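**Edetti bedroom set: single bed and nightstand**

The Edetti set is a wooden headboard and a matching nightstand in the same light honey color, sold with a single bed base and mattress. It's our plainest bedroom set and the one we sell most often for guest rooms and small rentals.

The headboard mounts low on the wall, so there is room above it for a panel or a shelf. The nightstand is a compact box with a drawer and a flat top - enough space for a small picture frame and whatever you put down at night.

## Bedding shown with the set

White duvet, two white pillows, and the Bevan fitted sheet and bed skirt in taupe-beige. The skirt hangs in loose pleats almost to the floor. Bedding is sold separately.

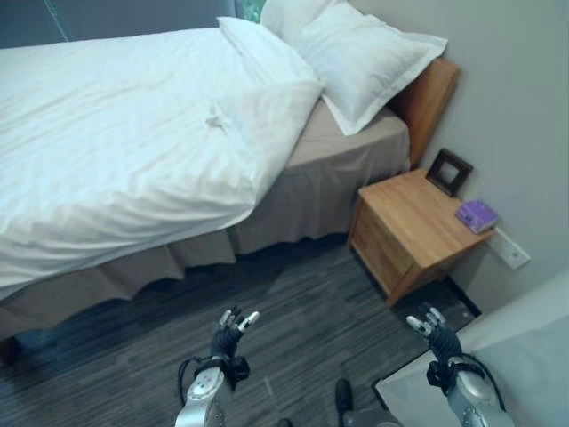
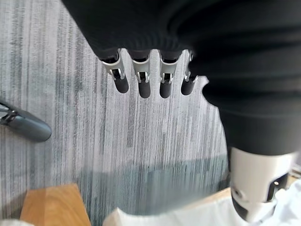 ## Ordering

| Item | Order no. | Price |
|---|---|---|
| Headboard, bed base and mattress | Edetti 1000 | $238 |
| Nightstand | Edetti 3 | $74 |

The nightstand can be ordered alone. The headboard can't, as it ships in the same carton as the base.

## Assembly and care

- Fix the headboard to the wall before you push the bed into place. Screws are in the bag taped to the back.
- The nightstand comes assembled.
- Dust with a dry cloth. Wipe up spills right away.
- Wash the Bevan skirt on cold and hang it to dry - it will shrink in a hot dryer.

Orders ship from the Bindton warehouse. For spare screws or a replacement drawer front, ask for Gwilym Owen at the parts desk.

Page updated 2023-11-10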